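The winter bin comes down, and I am thrilled about it

It's December, which means I finally dragged the big bin out of the hall closet and got to spend a whole evening with sweaters. I know some people dread the seasonal clothes swap. I love it! I make a pot of tea, put on a long podcast and go through every single thing, one at a time, and by the end I have opinions about all of them.

The total this year was 34 pieces, and that's after I gave a stack to Saoirse Dolan when she moved to Skernden and discovered how cold it gets up there. So yes, I had more. Of those, 11 went into the "fix it" pile, which is my favorite pile.

But the red ones come first. I always start with red because red is the color that gets me in trouble. Anything red with white on it gets its own wash, cold water, inside out, no exceptions, ever since the great pink pillowcase year.

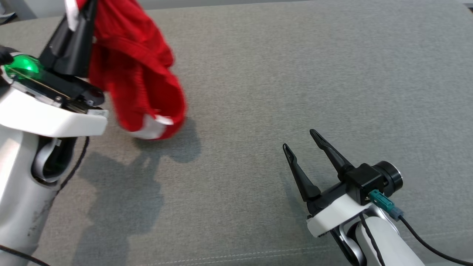 My other big rule is to let knits hang for a second before you fold them. Just hold them up and let the weight pull the creases down a bit. You find out so much that way! Stretched seams, a hem that has started to wander, that one loose thread that's been hiding since March. Then flat on the table, smooth it from the middle out with your palms, and only then start folding.

For sweaters I do the thirds fold that Piret Priedītis taught me when we shared an apartment (sleeves back, sides in, then up from the bottom). She folds tighter than I do and can get 13 into a drawer where I get maybe ten. I've made my peace with it.

Velvety things are a different story and I will talk about them all day. Please don't stack them under anything heavy! The pile gets crushed and you end up with those shiny marks that take forever to steam out. I roll mine loosely with a sheet of tissue inside, soft side in, and they sit on the very top.
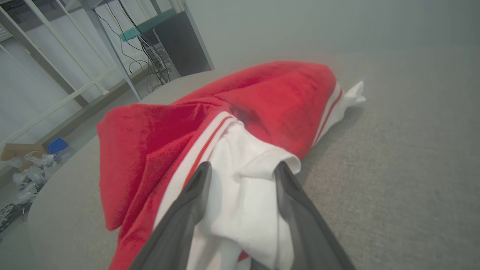

Ribbed trim is where I slow down the most. If it goes away twisted it comes out twisted, and then you're standing there in the morning tugging at it while your coffee gets cold. I pinch each end, line up the stripe if there is one, and give it a gentle pull lengthwise. Ten seconds. It makes me so happy when it lies straight.

White linings get a quick look in good light too. Dish soap and an old toothbrush will handle most marks, then a rinse with cool water and a towel to blot.

Next up is the fix-it pile, plus scarves, which live in a Koswood box under the bed and have been multiplying. I found my good darning needles, so I'm starting with the elbows on the green cardigan.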